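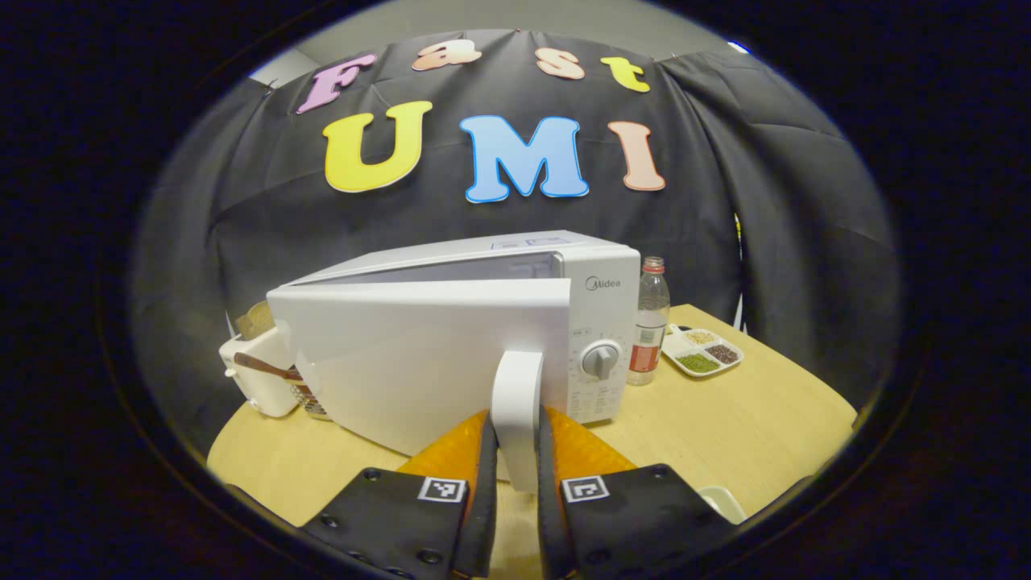

**What does a planner do that a learned policy does not?**

It checks a motion against a model of the arm and the room before anything moves, and it refuses the motion if the check fails.

The answer came from the lead of the control software group at Sitico, whose Cistville office maintains a planning and execution package known as Brirkeck. The group spoke with this newsletter in June, shortly after the package moved to its third major release.

Brirkeck sits between a policy, which proposes short sequences of gripper poses, and the motor controller, which carries them out. According to the lead, the earlier release treated the two as separate programs that exchanged files. "A proposal could be old by the time it was executed," the lead said. "On a straight reach that did little harm. On a hinged door it pulled the gripper off the arc, and the force on the handle climbed."

The current release stamps each proposal with the time of the observation behind it and discards any pose that has already passed. The controller runs at 430 cycles per second and blends the remaining poses into a single path. Proposals arrive far less often, up to 20 per second.

Doors received particular attention. The group keeps a regression suite, Wainwright, made up of 3,272 recorded episodes, and every change to the code is replayed against it overnight. "We had a planner that did well on drawers and poorly on anything that swings," said the engineer responsible for the suite. "The average looked fine. We now report hinged objects on their own line."

Asked whether the hinge axis is supplied to the software in advance, the engineer said that it is estimated during the first part of the pull. The estimate is held fixed once 3 successive updates agree. If they do not agree, the arm stops and keeps its grip until an operator responds.

The group was candid about what remains. Time stamps from different devices still drift over a long session, and the correction is applied only at startup. "It should be continuous," the lead said. "The code for that exists - it has not passed review."

Logging is also to change. Rejected poses are at present written to the same file as accepted ones, marked by a single field that several partner sites have overlooked. The next minor release will store them separately, and the old format will remain readable.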